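**Gagnon League: eligibility of redshirted players**

**pistora_desk** wrote:

Members are asked to comment on the proposed rule before May. A player who sits out a full season with an injury would keep that year of eligibility, subject to review by the league office.

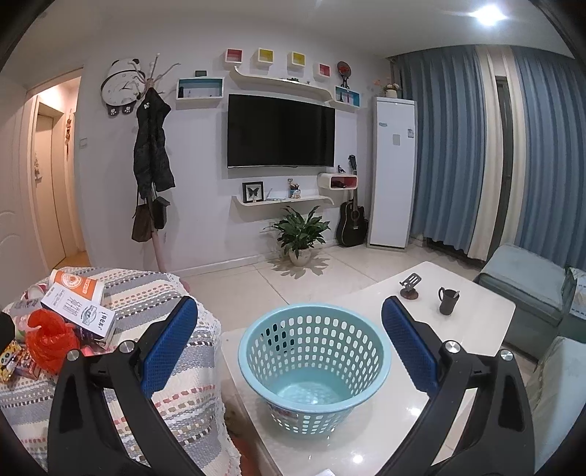 ### Replies

**kundari_west** wrote:

Kundari supports the proposal. Our quarterback threw 12 passes before his knee injury and lost the year.

**firuvton_alum** wrote:

I must disagree. Under the draft, 12 passes would still count as a season played. The limit should be 4 games, stated plainly.

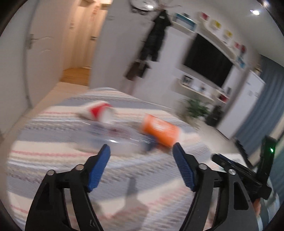
*Striped quilt on the bed.*

**kundari_west** wrote:

I accept the correction. A limit of 4 games would be fair to both schools, and I withdraw my support for the present wording.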